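The draught under the door

Old houses leak. Ours does, yours probably does too, and the worst of it comes in low, around the ankles, from the gap under the hall door. Spent most of last winter blaming the windows. Wrong. Put new seals on all of them, sat back down on the couch, still cold feet.

So this is a piece about draughts. And doors, mostly, and why half the houses in the older end of Clegg were built with gaps you could post a newspaper through.

Start with the carpet. When these places went up there was thick carpet in every room, wall to wall, underlay, the lot. Doors were hung high to clear the pile. Then the carpet came out, everyone wanted bare boards or tile, and the doors stayed where they were. That's your gap. Same door, lower floor. My hall one had enough room for the cat to get a whole arm through, and she did, most nights.

Open fires didn't help either. A fire wants air and takes it from wherever it can. Builders knew that and left vents high in the walls, plaster ones with a pattern, quite pretty. The fireplace gets bricked up or a heater shoved in front, the vents stay. Careful there though. If you still burn anything indoors — gas, wood, whatever — do not go blocking vents because a magazine told you to. Get someone licensed to look first.

Anyway. Finding the leaks. Pick a windy day. Incense stick, lit, walk it slowly round the edges of the room and watch the smoke. Goes straight up, fine. Goes sideways, there's your leak. I did the whole house in an evening and it smelled like a share house for a week after. Worst spots in order: front door, hall door, the manhole cover in the laundry ceiling, then a mystery one behind the stove that I still haven't got to.

The manhole was a suprise. It's just a square of board sitting in a frame, no seal at all, and warm air goes up through it all night. Strip of foam tape round the lip. Ten minutes including looking for the ladder. 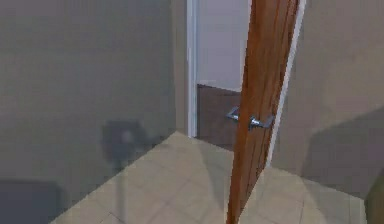
Back to the bottom gap, which is where the money gets spent. You've got choices.

The sausage. Fabric tube, filled with sand or rice or old stockings. Works better than it should. My nan's was brown corduroy and weighed as much as a small dog, and you had to kick it back into place every time you went through. That's the trouble with them. Fine for a room you shut at night and leave. Hopeless in a hallway with kids.

The stick-on brush strip. Cheap, goes on the inside face with adhesive, and peels off by August if the door gets any sun. Screw it on instead. Pre-drill, small screws, and check it with the door swinging over the highest bit of floor before you commit. Floors in old houses aren't flat. Mine rises a good bit toward the kitchen side and the first strip I fitted jammed solid halfway.

The drop seal. This is the fancy one. Sits up while the door's open, drops when a little plunger hits the frame as it closes. Grotero does one that screws to the face, Hirkis does one that gets cut into the bottom edge so you never see it. Went with the Grotero because I don't own a router and wasn't about to buy one for a single door. Two of them now, front and hall. Over 17 months on the first and it still drops clean. The plunger needed a turn with a screwdriver once, after the frame swelled in a wet spell.

Swelling is the other thing. Timber moves. A door that clears nicely in summer will drag in a damp winter, and the temptation is to get the plane out and have a go. Wait. Plane it in July and you'll have a lovely wide gap by Christmas. Try the hinges first, a loose top hinge lets the whole thing sag, and a longer screw into the stud often fixes what looks like a swollen door. If you do have to plane, seal the bare edge the same day. Top and bottom as well. Hardly anyone paints the bottom edge of a door and it's the bit that drinks up the water.

Hardware matters less than the showrooms want you to think, but a latch that doesn't pull the door up snug will undo a good seal. If you can rattle it when it's shut, the strike plate wants moving. Small chisel, fill the old holes with matchsticks and glue, redrill. Fiddly. Did mine three times.

Cost of the whole business? Kept the receipts in a drawer and then lost the drawer to a cleanup, so you'll have to trust me that it was less then one decent heater. The Rodovberg range of tapes is dearer than the hardware shop own brand and I can't say I noticed a difference on the windows. On the doors, yes, the cheap foam goes flat in a season and then it's just a dirty line of sponge.

Curtains. Forgot curtains. A heavy one on a rail over the front door, floor length, dragging slightly. Ugly in the showroom, glorious in winter. People used to do this everywhere and then stopped. Mine's an old wool blanket with rings clipped on and the colour doesn't go with anything in the hall.

Still haven't done behind the stove. It needs two people to pull out and the floor's new there. Next weekend, maybe, if it blows from the south and annoys me enough.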